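De : atelier robotique Prirkham
À : liste membres
Date : 11 mars 2019
Objet : Re: [club] On garde l'épreuve cuisine ?

Salut tout le monde,

Je réponds dans le désordre, désolé pour le pavé.

> Pour la coupe Asero de juin, on reste sur l'épreuve cuisine
> ou on repasse au labyrinthe ? Chez Konis ils ont déjà choisi,
> et il nous reste 67 euros en caisse.

Cuisine, évidemment ! On a enfin un plan de travail qui ressemble à quelque chose, et pour l'instant je travaille les approches au-dessus du petit plateau rond, avec la tasse jaune juste à côté.
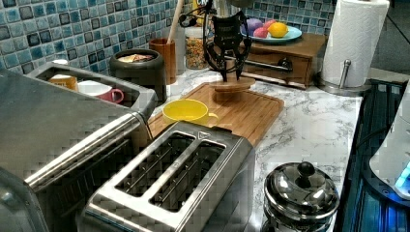
Combien d'essais faut-il prévoir avant juin ? Je dirais 12 par personne et par position de départ, sinon on compare n'importe quoi.

Pour la caisse, je garderais tout pour les câbles — le fournisseur, Leemans, ne reprend plus les longueurs entamées, alors mesurez avant de commander, s'il vous plaît.

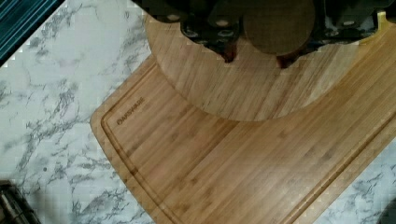 Le calibrage de la caméra du poignet, je m'en occupe ce mois-ci, j'ai réécrit le script et il tourne bien plus vite. Comme repère fixe je pensais prendre le mot OAKSWARE, près du coin de la planche rectangulaire : il est un peu flou mais on le lit encore, avec les deux bouts rouge sombre des doigts dans la même vue. Si quelqu'un préfère des marqueurs imprimés, j'écoute, mais il faudra les coller bien à plat (la dernière fois c'était l'horreur). Le script est dans le dossier partagé, version 2, ne touchez pas à l'autre !

Dites-moi aussi qui peut relire le règlement.

À bientôt à l'atelier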